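The Slow Jam Deserves Better

I've been playing fiddle (badly, then less badly) for 26 years, and I still go to the slow jam. People give me a look when I say so. Isn't that for beginners? Well, sure, and I wish more of us would show up for it!

At our September weekend up in Drullen the slow jam got stuck in the hallway by the coat racks, while the fast players had the big room with the good chairs. Delia Painemal led it anyway, 111 beats a minute at the very fastest, and I learned more about my bowing in that hallway than I had all summer.
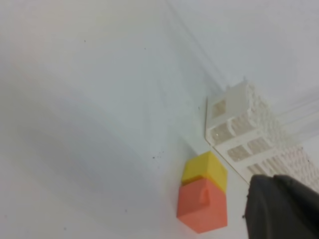
Yellow on top of orange.

Playing slow is hard. You hear every scratchy note, and you can't hide behind the banjos. My friend Girish Joshi, a terrific mandolin player, sat in for two tunes and went quiet afterward, then asked if we could do the second one again. We did it four more times, and I loved every one of them.

What I'd like is simple enough. Give the slow jam a real room and a real leader, and put it at 4 in the afternoon when people are still awake, please, instead of right after breakfast. And let the hot pickers know they're welcome, as long as they leave the speed at the door.
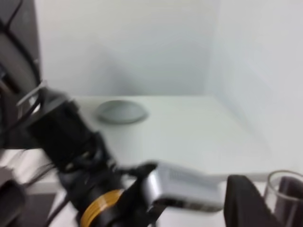
What About the Fast Jam?

Keep it! I'll be there too, hanging on for dear life around midnight. I just want both on the schedule in the same size type.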